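4.2 木质桌面的清洁与上油

本节适用于 Calier 系列实木桌面，首次上油应在安装完成后进行。贴皮桌面请看 4.3 节。

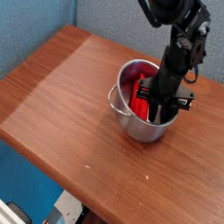
所需物品

Rallden 护木油，每张桌面用量 200 毫升
无绒棉布 3 块
400 目砂纸
中性清洁剂、温水
丁腈手套

操作步骤

1. 清空桌面，拔掉附近插座上的电器插头。桌下铺旧报纸或塑料布，前缘下方多铺一层。

2. 在温水中加入少量中性清洁剂，棉布浸湿后拧干，顺木纹擦拭。不要把水直接倒在桌面上。

3. 换清水再擦一遍，随后用干布擦干。静置一夜再进行下一步。

4. 用 400 目砂纸顺木纹轻磨，力度均匀，不要打圈。圆边处把砂纸对折，用手指托着磨，不要使用砂纸架，否则容易磨出平面。

5. 用微湿的布擦去粉尘，等桌面干透。

6. 摇匀护木油，倒少许在棉布上，从离自己最远的一侧开始，顺木纹薄涂。桌面较长时分段涂，每段之间略有重叠。

7. 等待 15 分钟，用干净棉布擦去未吸收的油。手摸仍有黏感时继续擦。

8. 隔天重复第 6、7 步一次。第二遍用油量减半。

注意：桌子靠着布面隔板摆放时，先把桌子拉开一掌宽再上油。油渍渗入织物后很难清除，隔板布套也不能机洗，更换布套须向 Nurkutbridge 服务点订购，货号见附录 B。

警告：沾油的棉布会自行发热，有起火危险。用完后浸入水中，或在室外单层摊开晾干，再放入带盖金属桶。不得揉成团丢进垃圾桶。

使用前的等待时间

第二遍上油后 24 小时内不要放置物品。一周内不要放热杯、湿杯或橡胶垫。室内湿度高于 74% 时，等待时间加倍。

常见情况

桌面发黏：油涂得过厚或擦拭不够。用棉布蘸少量新油擦拭，油膜软化后立即擦干。

出现白色水印：先晾干一天。未消退的，按第 4 至第 7 步局部处理，处理范围应比水印略大，边缘处逐渐减轻力度。

颜色深浅不一：木材各处吸油量不同，迎窗的一侧也会较快变色。侧着看时的浅色光带多为反光，换个角度即可分辨，不需补油。

保养间隔

家庭使用每年一次，办公使用每半年一次。Lamrani 深色款桌面建议在每年 8 月检查一次，滴水后水珠不再聚拢时即应上油。

本节修订日期：2026年9月5日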